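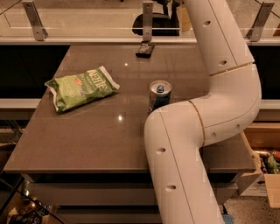
Section 4. When the arm stops short of an item

A short stop is the fault you are most likely to meet in your first weeks with the Drema arm, and I want to say before anything else that it is a safe one. The controller has lost confidence in its distance reading and has held position, as it was built to do. You will find the lowest segment waiting close to the item, the way it hovers beside the can on the glossy tabletop, and the panel will show fault 18. Shiny surfaces are hard on the depth sensor – ceiling lights reflected in the table can be read as objects, and a silver rim doesn't help matters either.

CAUTION: A held arm is still powered. Please don't reach under the elbow joint to rescue a drink or a bag of chips, however easy it looks.

To clear fault 18:

1. Press HOLD on the panel and wait for the steady amber light.

2. Check that everyone is standing clear, including anyone on the far side of the table.

3. Turn the key to SERVICE. Now you may take the item away by hand.

4. Dim or shade any light that shows as a bright spot on the table. A matte mat works nicely too, and Tundex can supply one.

5. Turn the key back to RUN and choose Rescan. This takes 19 seconds, so do let it finish.

6. Put the item back and try one pick at low speed.

Note: If the same fault comes up 4 times in a shift, leave the key in SERVICE and write to Upendo Bakilana at the Tundex service desk. Include the fault log, and tell her what was on the table.

Fault 68 is a different matter and means the arm has touched something. See Section 5.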